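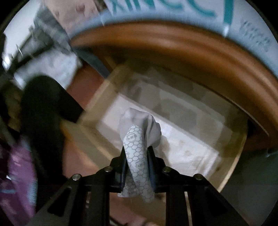 Stordale's wash-and-sort shelf is back, and it wants your odd cloths

Good news for anybody with a drawer full of mystery fabric: the wash-and-sort shelf at the Stordale community room is open again! It went quiet over the holidays while the floor was being redone, and I have missed it more than I expected to. I stopped by with a tote bag of my own stuff and ended up staying most of the morning, so consider this a report from somebody who went in to drop off two pillowcases and came home with lint on both knees.

If you never used it before the break, the idea is pretty simple. You bring in small soft things you don't need anymore (dish towels, cleaning cloths, napkins, scarves, those little drawstring bags that come with shoes) and they get sorted, folded and put out for whoever wants them. Anything too far gone goes in the rag pile, and the rag pile gets picked up by the bike repair place on Hordiienko Street, where they can never have enough of it.

The big round basin is still where the small pieces land first, the one with the pale blue band and the orange-brown rim. I love that thing. You can see it from the door, and I'm convinced half the fun of sorting is getting to rummage in it. One of the first items I noticed was a soft light grey cloth with a honeycomb pattern printed on part of it and little logo-type marks inside some of the hexagons. I have no idea what company it came from, but I did want it for my glasses. I was good and left it for somebody else.

The shelf took in 625 pieces last year, according to the tally sheet taped up by the sink, and the goal this time is to get past that before summer. I'd say the odds are decent. There were already 101 on the new sheet when I left, and that's with the room barely open.

A few things have changed since last year. Drop-off is now at the side entrance, next to the Brelel bakery, so please don't leave bags on the front steps like we all used to (guilty). Clothes bigger than a child's T-shirt should go to the Jandance thrift shop across the parking lot, where they have hangers and a fitting room and a lot more space. Socks are fine as long as they come in pairs. Single socks are technically rags now, and there was a surprisingly long discussion about this while I was there, which I stayed out of.

Everything should be washed before you bring it in. It doesn't have to be ironed, and please don't staple notes to it. If you want to tell people what something is, write it on a scrap of paper and tuck it in the fold. Plain stuff moves slowly and anything with a print moves fast, so if you've got promotional cloths from some conference or an old phone purchase sitting around, those are very welcome. Same goes for holiday napkins, even in January. Somebody will want them in eleven months and the storage bins have room.

The room is open for sorting on weekday mornings from nine until noon, and there will be two evening sessions in February for people who work days. Dates go up on the door once the heating schedule is settled. You don't have to sign up for either one, just walk in and grab a spot at the table. Coffee is there, but bring your own mug, and wear something you don't mind getting fuzzy.

Posted 2024-01-16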